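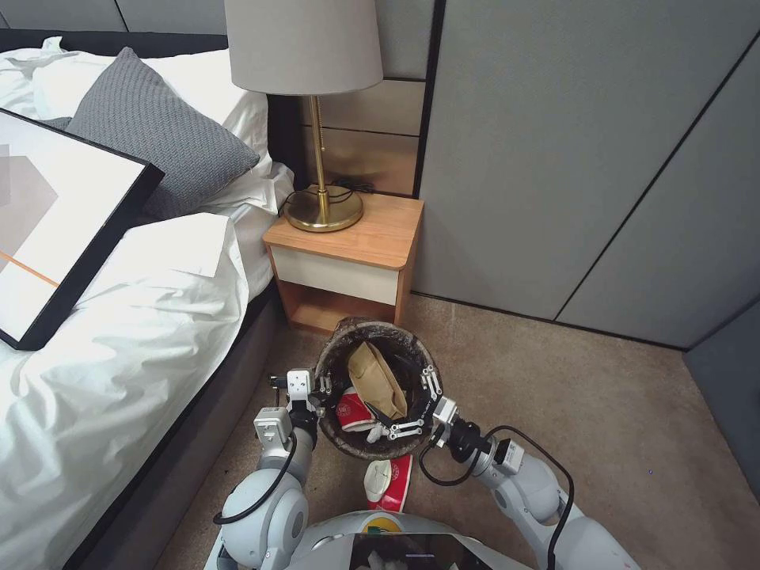
Do I need hotel experience to apply?
Any cleaning or housekeeping background is fine, and we train the rest on paid time.

PINGATE - ROOM TURNAROUND STAFF WANTED, CHEETHAM

We need bedroom people. Pingate looks after furnished short-stay rooms in and near Cheetham and bookings have gone up faster than we can staff them. 9 openings. Part time to start, more hours if you want them and you're good.

What the work is

Mostly bedrooms. Guests leave, you go in, room gets put back. Trash first, always. Snack bags, cups, wrappers, whatever is in the bin and whatever missed the bin. Then strip the bed, remake it, dust, vacuum, check the lamp works, lock up. 30 minutes is the target for a single room with no kitchen. New people take longer, we know that, we don't dock anyone for it.

Also:
- fresh liner in every wastebasket, even if the old one looks clean
- gray cushions go back on top of the white pillows
- framed prints left on the bed get reported to the lead, please dont hang them yourself
- look under the bed and in the open shelf of the nightstand for left items
- cords off the floor where guests walk

You will be on your feet, bending, kneeling, lifting a mattress corner over and over. Be realistic about your back. 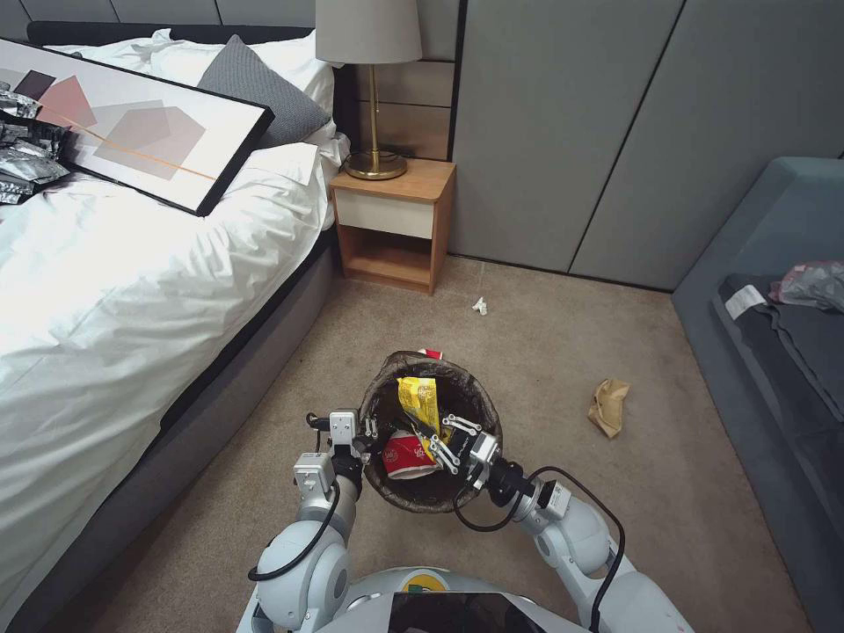

Who supplies the gloves and trash bags?
Pingate supplies all gloves, liners, sprays and cloths, and you restock from the supply closet at the start of each shift.

Who we're looking for

Someone who notices things. Wrapper down the side of the bed, bag rim slipped into the bin, duvet all lumps at one corner. That stuff is most of our complaints. Speed comes later.

You must be
- 18 or over and allowed to work here
- OK working alone for a couple hours at a stretch
- reachable by text on work days
- fine with lint, crumbs and other peoples garbage

Nice to have: own car, some laundry experience, a second language. If you worked for Brosto before they closed the Cheetham branch, say so in your message, several of our leads came from there and will likely remember you.

Hours and pay

Shifts are 3 to 7 hours, late morning into the afternoon, between checkout and the next check-in. Schedule goes out a week ahead. Swaps are OK if you arrange them yourself and tell Comfort. Paid hourly incl. travel between rooms on the same shift, rate depends on experience and we'll give you the number on the first call. Paid every two weeks. Trial shift is paid too.

Dotolcombe rooms are a separate team with its own lead. Tell us if you'd prefer that side, they have fewer rooms but bigger ones, more vacuuming.
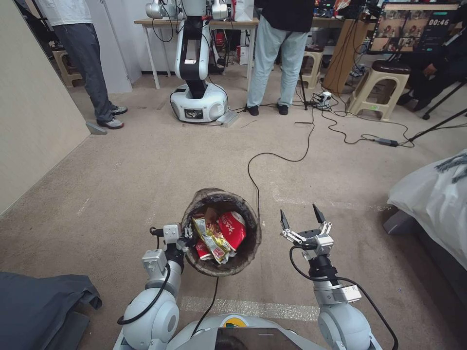
How to apply

Text or email Comfort Owusu, staffing, contact details are at the top of the Pingate jobs page. Need from you:
- name and the part of town you're coming from
- days you can't work
- last cleaning job, or any job if no cleaning
- one person we can call who has seen you work

No resume neccessary. No cover letter, really, she won't read it. Keegan Landry runs the trial shifts - wear closed shoes and bring water, he'll have everything else with him.

Apply by October 14, 2024. Trial shifts are given out in the order messages come in, so sooner is better. If you haven't heard back in a few days text again, we do lose some.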